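Print this page | E-mail this page

Prunwood Laundry Services - support log, boiler and water side
Posted December, by the site desk

Ticket: hot water dropping out mid wash, machines 1 and 2
Status: open, see bottom

06:40 Both big washers stopped on the fill stage. Display says temp not reached. Restarted both, same again. Staff on earlies say it did this a couple of times last month but cleared itself so no ticket was raised. Please raise a ticket next time.

06:55 Checked the boiler panel. No lockout showing. Flow temp reads fine, return temp very low. Tap in the sluice room runs hot for a bit then goes tepid.

07:10 Rang Trasico helpline. On hold 21 minutes. Told to bleed the pump and check the strainer. Asked if the softener was in bypass. Didn't know. Went and looked - it wasn't.

07:50 Pump bled, a bit of air but not much. Strainer out and cleaned, grey sludge in the bottom. Put back, opened valves slowly. Machine 1 filled ok and got up to temp. Machine 2 failed again.

08:15 Swapped the inlet hoses over to see if the fault moved. It didnt, still machine 2. So not the hose.

08:40 Found the mixing valve on the machine 2 leg (Hirvonen, the old brass type) stiff as anything. Worked it back and forth. Fill temp came up, then dropped again after one load. Suspect the cartridge has scaled up.

09:30 Part ordered from Brevelico. Two types listed, nearly the same number, so ordered by the stamp on the body and not by the old invoice, which was wrong last time. Carriage extra.

10:05 Moved towels to machine 1 and put sheets on hold. Backlog is 300 kilos and going up. Cold rinse only on machine 2 till further notice, tape over the start button for hot programmes. Please leave the tape on.

11:20 Dryers not affected, they're on gas. Somebody asked.

13:00 Softener salt low. Topped up. Hardness test strip came out worse than it should be, so could well be where the scale is coming from. Regen set for 2 in the morning, clock on the unit was an hour out, now corrected.

14:15 Machine 1 still ok. Pink towels through, folded.

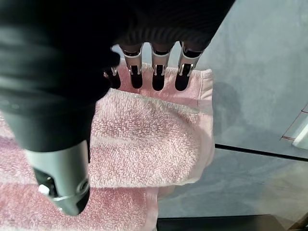

Reply added 15:05, other site: we had the same with our valve in the spring. Changed the cartridge and it was back within weeks, as the softener had been passing hard water all along. Get the resin checked before you fit the new one or you'll be buying another. Ours had done 1,100 regens and was well past it.

15:20 Noted, thanks. Resin check added to the job. Cartridge stays in its box till thats done.

16:10 Late shift told. Ticket left open, machine 2 cold only.

Contact the site desk | © Prunwood Laundry Services | Back to top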